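Okden 그리퍼 정지 오류 기록 데이터 카드

작성: Gumaro Chávez (Gendis)
버전: 3차 수정, October(10월)
문의: 저장소의 이슈 게시판에 써 주십시오. 한국어와 스페인어로 답할 수 있습니다.

1. 개요
이 데이터는 협동 로봇이 물체를 잡으러 내려가는 동작 중에 생긴 오류를 모은 것입니다. 전체 기록은 53회이고, 그중 9회에서 보호 정지가 늦게 걸렸습니다. 성공한 동작만 필요하신 분에게는 이 데이터가 맞지 않습니다.

2. 무엇이 잘못되었는가
수요일 오후 시험에서 그리퍼가 물체의 테두리에 닿은 뒤에도 계속 내려갔습니다. 힘 제한값은 30 N으로 설정했다고 생각했습니다. 그러나 Skotix 제어 프로그램을 다시 시작하면 이 값이 저장되지 않고 기본값으로 돌아갑니다. 우리는 이 사실을 22번째 기록 다음에야 알았습니다. 다친 사람은 없습니다. 손가락 패드 한 개가 찢어져서 교체하였습니다.

3. 파일 구성
logs/ 관절 각도, 힘, 정지 신호
video/ 고정 카메라 영상
labels.csv 기록 번호, 물체 이름, 오류 종류
오류 종류는 late_stop, cable_snag, no_fault입니다. 한 기록에 오류가 두 가지 있으면 먼저 생긴 것만 적었습니다.

4. 물체와 작업대
물체는 레이싱 휠처럼 모양이 복잡하고 케이블이 달린 것을 주로 골랐습니다. 작업대에는 무늬가 인쇄된 천을 깔았습니다. 천에 주름이 있으면 높이 추정이 거의 9 mm까지 틀린 경우가 있었습니다.
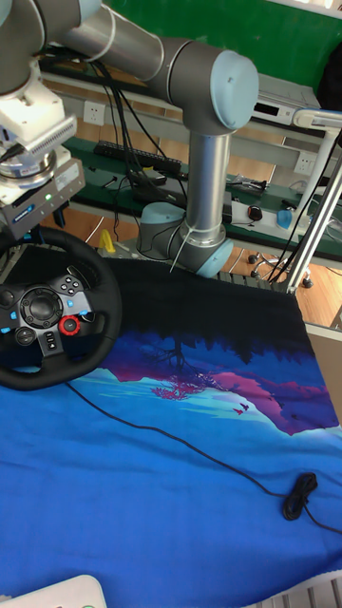 케이블 걸림은 다른 문제입니다. 손가락이 케이블을 같이 잡으면 힘 값이 천천히 올라가기 때문에 정지 조건에 바로 걸리지 않습니다. 이런 기록은 cable_snag로 표시하였고, late_stop의 횟수에는 넣지 않았습니다.

5. 다시 실험하실 때
제어 프로그램을 켤 때마다 힘 제한값을 화면에서 직접 확인하십시오. 첫 하강은 낮은 속도로 하고, 비상 정지 버튼에 손이 닿는 곳에 서 계십시오. 천을 바꾸면 높이 보정도 다시 해야 합니다.

6. 알려진 문제
영상과 로그의 시간이 조금 맞지 않는 기록이 있습니다. Barajas 변환 도구의 이전 버전으로 만든 파일에서만 나타납니다. 수정한 파일은 다음 버전에 올리겠습니다.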